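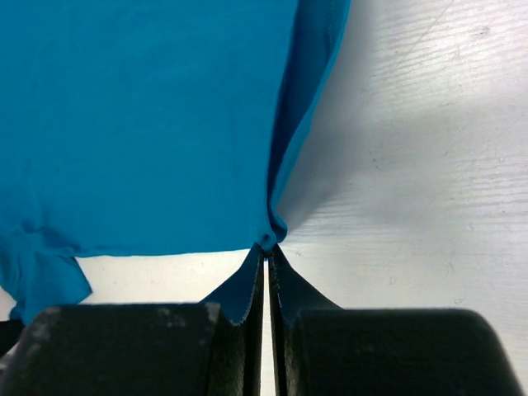 Home | News | Interviews | Mobile | Events

Hekden confirms February test for location-based game Plurkinska

Reading time: 3 minutes

The Canadian studio Hekden will open a closed field test of its location-based mobile game Plurkinska in February, with places for 3,000 players across two cities. Senga Paterson, the game's director, confirmed the plan in an interview on Monday and acknowledged that the schedule had moved twice.

"We had a build last spring that we could have put in people's hands," Ms. Paterson said. "It would have drained a full battery before the end of a lunch hour. I was not prepared to test anything else until that was resolved."

Plurkinska asks players to trace the routes of imaginary rivers through real streets. Each river shifts its course overnight, and players who meet at a crossing may combine their maps. The map layer is supplied by Teris, which has worked with the studio from the prototype stage. Ms. Paterson described the arrangement as settled and declined to discuss its terms.

According to the studio, 1,040 crossings have been placed by hand in the two test areas. Nicanor Barrera, who leads the world design group, said automated placement had been attempted and set aside.

"The software favoured parking lots," Mr. Barrera said. "It also had no sense of a steep hill, or of a gate that is locked after dark. We walked every neighbourhood in the end, and we rejected a good many locations that looked perfectly reasonable on a screen."

Cemeteries, schools and hospital grounds are excluded. Property owners may apply to have a crossing removed, and Mr. Barrera said the studio's target was to answer such requests within two working days during the test.

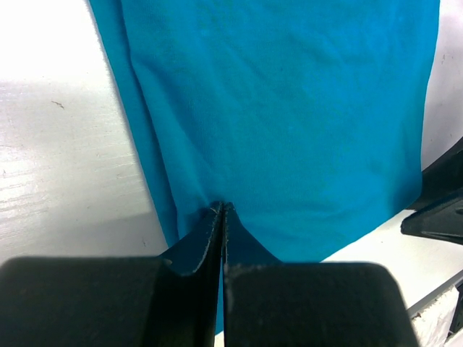
Camera mode and older phones

The augmented reality view will be optional. Ms. Paterson said internal sessions had shown that most players opened the camera at a crossing, looked once, and returned to the map for the rest of the walk. The team has accordingly moved several features out of the camera view, including trading and the river journal.

"I would like people to use it when there is something worth seeing," she said. "Holding a phone at arm's length for an hour is tiring, and in January it is unpleasant."

The test build supports 23 phone models. Ishbel Rutherford, the studio's technical lead, said the list would be extended before general release but would not commit to a figure. Older devices will receive the map without the camera view.

"Compass drift remains our largest outstanding fault," Ms. Rutherford said. "Between tall buildings a river can appear on the wrong side of the road. We have reduced it considerably. I cannot tell you it is gone."

Pricing and release

Plurkinska will be free to download. Ms. Paterson confirmed that cosmetic items would be sold and ruled out the sale of anything affecting a player's progress. No purchases will be available during the test, and progress will be erased when it closes.

Asked whether the game would be released this year, she said a decision would follow the test results. "I have given dates before and had to withdraw them. The next one I give will be one we can keep."

Related items

Nzioka delays tabletop companion app
Clyde Begay on writing dialogue for handheld games
Review: three walking games for winter
Hamish Gunn to chair regional developers' forum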